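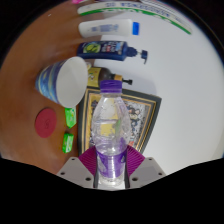 My question for the open day in Gillside was a simple one: can a machine tidy up a kitchen or put goods on a shop shelf yet? I have run a small shop for 19 years, and I hear every spring that my evening work will soon be done by a robot. So in April I took the early train and went to see it. The work at hand was very ordinary. A clear water bottle with a purple cap had to be gripped at the sides, low down, between two ribbed pads, with pump bottles and a framed picture close behind it. I sell many bottles of this kind. The plastic is thin and crinkled, and when I press it too hard with my own hand it gives way.

The open day was arranged by Rarnora, a company that wants to offer machine help to homes and small shops. They have the upper floor of an old textile building, and the stairs are steep. Visitors got a sticker with their name and a glass of tea. My sticker said "Zohre", one letter too few, but I kept it on.

Our guide was Fereshteh Jalali. She spoke slowly and clearly, for which I was grateful, as English is not the first language for me either. I asked her directly when I could buy such a machine for the shop. She did not give me a year. She said that picking up one known bottle is today a fair task, but picking up any bottle, from any shelf, next to any other thing, is still a hard one. Clear plastic is difficult, she said, because the camera sees through it to what is behind.

They have a list of 1000 small chores which they want to cover. I was allowed to read the first page. "Close the cap" and "turn the bottle so the label is in front" were two separate chores, and this surprised me. In my shop it is one movement and I do not think about it. 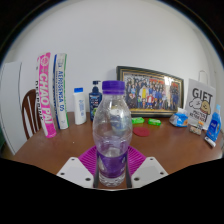

*Photo: Zohreh Ghasemi*

A table like this one is closer to real life than I had expected. There is a gift bag, a thin plastic bag with packages in it, a lotion-type bottle, a pump bottle, small green things lying flat next to a red coaster. At my home the table looks the same after a holiday. For a person it is a short job to clear it. For a machine, I think the soft bag is the worst, because it has no shape that stays.

After the tea there was a talk by a man from Cheng, a firm that makes shelves for pharmacies. He said that shops should change first: wider gaps, boxes with straight sides, nothing hanging. I did not like this idea very much. My shelves are narrow – the whole shop is narrow – and customers like to touch things. A woman from the Kevley housing office asked about older people who live alone and cannot open bottles. The answer was polite but rather short, and I would have liked to hear more about it.

The visit was planned for 2 hours and took a little longer. I missed my train and waited 23 minutes for the next one, with a cheese roll from the station. For the coming year I will still fill my shelves by hand. Ms. Jalali wrote down my address and promised to send the list of chores when it is complete, and I want to mark on it the ones that I do before opening time.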